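Funley fruit morning moves to the old Sidex canteen and runs out of chairs

The Funley fruit morning has always been a modest sort of affair, the kind of thing you wander into on your way back from the baker's and leave an hour later with a bag of pears you hadn't planned on, but this May it had to find itself a new home. The parish room is having its roof seen to, and so the whole business, tablecloths and tea urn and all, was carried across the road to the old Sidex canteen, where it seems to have been very happy indeed.

Doors opened at 8 in the morning and there was already a little queue along the wall, chatting away in the sunshine. By the time the last crate was folded up, the collection for the new orchard on Milach Lane stood at 2533 pounds, which is almost double what last year's morning brought in and a good deal more than anybody had dared to hope for over breakfast.

Pieter Dewulf, who planted the first trees on the lane and still prunes them himself every winter, was going from table to table with his sleeves rolled up, and he was plainly delighted. "People kept asking me which apple is the best one, and I kept telling them it depends what you want to do with it," he said. "A sharp green one for a pie, something softer for the children, and if you have a cold shed you can keep the late ones right through until spring, as long as you turn them over now and then and take out any that have gone soft."

The Van Wijk nursery sent a van full of young trees, mostly plums and a few quinces, and these were all spoken for before the second pot of tea had been made (your correspondent, who had rather set her heart on a quince, was too slow and came home with a gooseberry bush instead, and is very pleased with it). There was also a long and friendly argument by the door about whether a plum should ever be pruned in winter. Mr Dewulf says it should not, and that you must wait for a dry day in summer, and he was not going to be moved on the matter by anyone.

The tasting plates went round all morning, with slices for those who wanted to try before buying and whole fruit for those who didn't need persuading. The jam stall did well too, though the rhubarb and ginger went so quickly that more has been promised for next time, and anybody with empty jars to spare is asked to leave them, washed please and with their lids, in the box by the canteen steps.

The money will pay for stakes, fencing to keep the deer off, and a water tank at the top end of the lane, where carrying cans uphill in a dry spell has worn out even the keenest helpers. Planting begins in the autumn once the leaves are down, and there will be spades to borrow and soup at 12 for everyone who lends a hand, muddy boots and all. Names can be left at the library desk, or simply turn up. 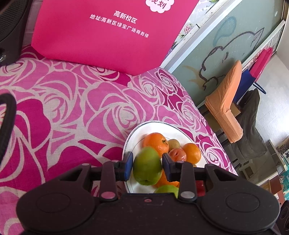
A green apple and a plate of fruit on the rose-patterned cloth.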